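4.2. O que se veste quando se sai com crianças

Passo agora à parte do estudo que me deu mais gozo fazer (e mais dores de cabeça também!). Na secção anterior descrevi como as famílias escolhem o destino do passeio; aqui trato da roupa, ou seja, do que pais e filhos levam vestido quando passam um dia inteiro fora de casa, e do que escrevem sobre isso depois. Recordo que trabalhei com 38 famílias de Vandport e arredores, todas com pelo menos uma criança em idade escolar, e que cada uma manteve um diário na plataforma Ultgate durante a primavera e o verão. No total recebi 1627 entradas, e li-as todas, algumas delas três e quatro vezes, porque há gente que escreve com muita graça.

Comecei com uma ideia que vinha da bibliografia sobre vestuário e parentalidade: a de que os adultos escolhem primeiro a roupa das crianças e só depois a sua, com o que sobra de tempo e de paciência. Mirani defende isto num texto de que gosto bastante, e eu estava pronta para lhe dar razão. Os diários dizem outra coisa. Na maioria das famílias a roupa dos adultos já está decidida na véspera, muitas vezes por causa dos sapatos, e a das crianças é negociada à porta, com o carro a trabalhar e alguém à procura de um chapéu. Imelda Macapagal, que leu e codificou os diários comigo, chamou a este momento "a negociação do corredor", e o nome ficou. Aparece em 225 entradas, quase sempre contada como uma derrota dos pais.

Convém explicar como codifiquei as peças. Cada peça de roupa mencionada recebeu três marcas: quem a vestiu, quem a escolheu e se chegou ao fim do dia no mesmo corpo. A última marca surgiu por acidente. Ao fim de poucas semanas percebi que casacos, lenços e camisolas circulam imenso entre membros da família – o casaco da mãe vira manta no comboio, a camisola do irmão mais velho vai parar ao mais novo depois do gelado – e que as categorias que eu tinha trazido de casa não serviam para nada disto. Voltei atrás e recodifiquei tudo desde abril. São mais de 3000 peças. Não recomendo a experiência, mas voltaria a fazê-la.

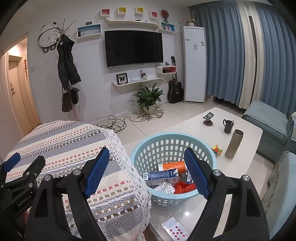
Figura 4. Cesto de plástico azul-claro, com perfurações ovais, sobre uma mesa de centro branca.

O regresso a casa merece umas linhas, porque é aí que os diários ficam mais compridos. As pessoas escrevem pouco sobre a roupa enquanto a usam e muito quando a despem. Gyu-bin Seol, mãe de dois rapazes, dedica uma página inteira a umas botas de cano curto que levou a uma feira do livro em pleno calor e que jurou não voltar a calçar antes do outono (voltou a calçá-las duas entradas depois, sem comentários). Já Florante Yap, que viaja quase sempre sozinho com a filha, faz uma espécie de inventário ao fim do dia: o que veio, o que faltou, o que ficou esquecido no banco do autocarro. Tentei perceber se o inventário era mais frequente entre os pais do que entre as mães e não encontrei diferença que valha a pena defender. Encontrei, isso sim, uma diferença de tom. Quem faz inventários queixa-se menos.

Outro ponto que me surpreendeu foi o peso do frio artificial. Eu tinha previsto uma categoria para chuva, outra para sol e outra para vento, e esqueci-me por completo do ar condicionado dos restaurantes, dos cinemas e do pavilhão Priria, que todas as famílias parecem considerar uma câmara frigorífica. Metade das discussões sobre levar ou não levar casaco em agosto tem a ver com isto! Acrescentei a categoria tarde e a contragosto, e acabou por ser uma das mais úteis.

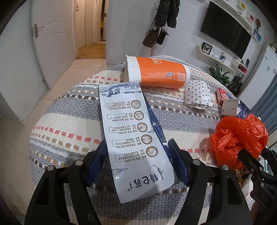 A linguagem com que as famílias avaliam a roupa mistura duas coisas que eu, por formação, gosto de manter separadas: a medida e o elogio. Na mesma linha aparece a temperatura prevista e a palavra "fofo", ou o número do sapato e a palavra "perfeito". De início tratei essa mistura como ruído e pedi, com bons modos, que separassem as coisas em dois campos. Ninguém me ligou nenhuma. Depois comecei a reparar que lemos assim todos os dias, sem estranhar: numa embalagem de leite, "Pure Nutrition" e "Cow's Welfare" convivem com "3.6g" e "120mg" na mesma face branca, e cada leitor fica com o que lhe interessa. Os diários funcionam de forma parecida. O número serve para justificar a escolha perante os outros, o adjetivo serve para gostar dela, e separar os dois no formulário só me teria dado entradas mais pobres.

Trinidad Dela Peña sugeriu, numa leitura da primeira versão, que eu comparasse estes resultados com os de Quiambao, onde os passeios são mais curtos e quase sempre a pé. Fiz uma tentativa com os poucos diários disponíveis e a negociação do corredor também lá está, embora mais breve e menos dramática. Não me atrevo a concluir grande coisa com tão pouco material. Deixo a comparação para a secção 5, onde volto também à questão dos sapatos.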